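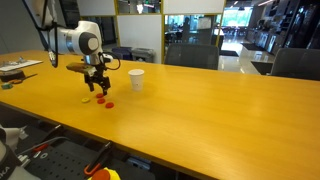
マクシミリアーノ・モヤに言わせると、色の名前のずれは目の問題というより会話の問題で、ひとりで黙って見ているぶんには誰も困らないのだそうです。私は最初、それはちょっと言い過ぎでしょうと思っていました。でもポスデイルの聞き取りを文字に起こしていくうちに、だんだん彼の側に引っぱられてしまって、結局この節はほとんどその話になりました。

3.2 「黄色」と「黄緑」のあいだで起きること

聞き取りに応じてくれたのはポスデイルとクレットサイドの住民、あわせて247人です。二人一組で雑談してもらい、途中で色の話が出るように軽く水を向けました(前節の手順どおりです)。集まった色名の発話は900件。このうち、相手が言い直したり聞き返したりしたものが200件ありました。正直もっと少ないと予想していたので、集計表を二度見しました。

言い直しがいちばん集中したのは、黄色と黄緑の境目です。赤と橙の境目も多そうに思えますよね。ところが赤と橙については「赤っぽいオレンジ」「オレンジ寄りの赤」のような足し算の言い方がすっと出てきて、相手もだいたいそのまま受け取ります。黄色のほうは足し算があまり出ません。「黄色」と言い切る人と「黄緑」と言い切る人がいて、どちらも自分の呼び方が普通だと思っているので、そこで会話が一瞬止まるのです。クレットサイドの組では「レモン」という第三の名前を持ち出して丸く収める例が目立ちました。これが本当にうまい! 録音を聞きながら何度も笑ってしまいました。

もうひとつ書いておきたいのが、比べる相手の色のことです。同じ黄色でも、まわりに緑の物があるときの話と、赤い物があるときの話では、呼び名の選び方が違っていました。緑の物が話題にのぼったあとは「黄色」が増え、赤い物のあとは「黄緑」がやや増えます。ペニャルベルの先行調査は色票を一枚ずつ見せる方式だったため、この効果は出ようがありませんでした。批判したいわけではなく、私も学生のころは色票派でした。

図2 橙がかった赤と、黄緑に寄った明るい黄。木の天板の上、穴のあいた円盤。

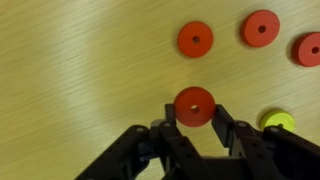
では、言い直しが起きた組は、そのあとどちらの呼び名を使い続けるのか。たいていは先に口にした人の呼び名が残ります。年齢や住んでいる年数で分けてみても、この傾向は変わりませんでした。聞き返した側が、次の発話ではもう相手の言葉を使っていることも多いのです。

ただ、ラシダムで行った予備調査だけは逆で、あとから言ったほうの呼び名が残りがちでした。録音したのが金曜の夕方で、みなさん早く帰りたかったのかもしれません。譲り方が雑といいますか、「じゃあそれで」で終わる会話がやたらと多いのです。予備調査の分は上の集計に入れていませんが、捨てるには惜しいので付録に発話をそのまま載せました。色名に続く語尾の上がり下がりについては、3.3で改めて扱います。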